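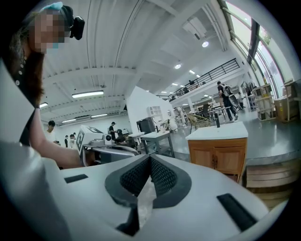

Home | Notebook | Methods | Stock list | Contact

4 min read

July, bench notes, starch paste

Third round of the wheat paste trials for the Flinddale ledgers. The last two batches went thin overnight and I want a recipe that anyone here can repeat without asking me.

Flour is the Jinov bread flour again, washed to pull the gluten out. Kneaded the dough under water until the water stopped clouding, let the starch settle, poured off, refilled, settled, poured off. Yield after drying was 219 g. Last time I lost a good part of it by pouring too fast. Leave it alone until the line between the white and the water is sharp.

Batch A: 1 part dry starch to 5 water by volume. Soaked for an hour, then cooked on low, stirring the whole time. It turned from milky to gray and translucent at 9 minutes and I kept going well past that. Stiff, pulls off the spoon in a sheet. Sieved twice through the horsehair.

Batch B: 1 to 7. Same soak, same heat. Slower to turn. Loose even when cold, more like yogurt than custard. Brushes out well on the thin tissue but I had to blot more.

Batch C: same as A, cooked in the microwave in short bursts. Lumpy. Raghavendra Varma says he gets it smooth by stirring every 20 seconds and using a wider bowl. I stirred every 30 in the tall beaker. Repeat before ruling it out.

Put all three up on offcuts from the Rodrigues binding, two strips per batch, one on the cotton rag and one on the wood pulp stock. Pressed between blotters and felt under the small weights. The pulp strips cockled with B. A was flat on both.

Peel test by hand only, no gauge. A and C tore fibers before the joint let go. B let go clean on one rag strip, which may be my brushing. The edge on that one looked starved.

Washing up: the sieve has to be done before the paste skins over. Cold water first, hot sets it in the mesh.

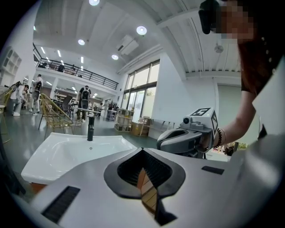 Storage

Split batch A into two jars. One in the fridge, one on the shelf in the dark, both unsieved from here on so I can see when they start to weep. No preservative in either. The Jellwood paste we bought in spring kept for weeks but smells of something and I don't want it near the ledgers.

Check both jars in the morning and write down smell, water on top, and whether it still sieves smooth.

To do

- Repeat C in the wide bowl, 20 second bursts
- Second set of B strips, more paste at the edges
- Order tissue, down to the last few sheets of the 9 gsm
- Ask Raghavendra if the 300 mm press boards are back from being planed
- Label the jars properly, tape came off again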